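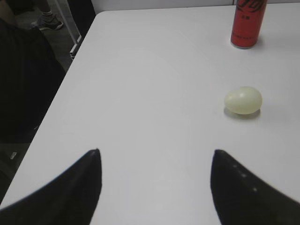
Geschrieben am 9. August 2020, abgelegt unter Platten

Das zweite Album von Skaka lief bei mir jetzt zwei Wochen lang fast jeden Abend. Die Band spielt Sludge mit viel Doom darin, und wer das Debüt kennt, wird in den ersten Minuten nichts Neues hören. Tiefe Gitarren, trockenes Schlagzeug, ein Bass, der lauter gemischt ist als alles andere. Erst mit dem dritten Stück, "Prultell", ändert sich das. Der Song dauert 14 Minuten und kommt fünf davon ohne Gesang aus.

Die Produktion ist rauer als beim Vorgänger. Das Becken zischt auf der rechten Seite ziemlich stark, über Kopfhörer hat mich das gestört, über die Anlage im Wohnzimmer nicht mehr. Die Stimme liegt weit hinten. Vom Text versteht man wenig, und ein Textblatt liegt der Platte nicht bei.

"Flutura" ist das kürzeste Stück und für mich das schwächste. Das Riff ist gut, wird aber nur viermal wiederholt und dann ausgeblendet. Ausblenden mag ich bei dieser Art Musik generell nicht.
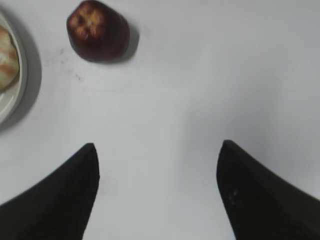
Danach folgt mit "Qureshi" der eigentliche Höhepunkt. Das Tempo geht noch einmal herunter, die zweite Gitarre spielt eine einfache Melodie in hoher Lage, und gegen Ende setzt ein Doublebass-Teil ein, mit dem ich bei Skaka nicht gerechnet hatte. Live würde ich das gerne hören. Im Januar haben sie als Vorband vor 80 Leuten gespielt, da war das Stück noch nicht im Programm.

Das Vinyl ist auf 498 Exemplare limitiert. Meine Pressung ist plan und läuft ruhig, nur am Anfang der B-Seite knackt es ein paar Mal. Das Cover ist aus recht dünnem Karton und hatte bei mir schon eine gestauchte Ecke. Den Download gibt es dazu, allerdings nur als MP3.

Wer Skaka noch nicht kennt, sollte mit "Qureshi" anfangen und das Debüt danach hören. Eine Besprechung der Split-EP vom letzten Jahr steht hier noch aus, die kommt als Nächstes.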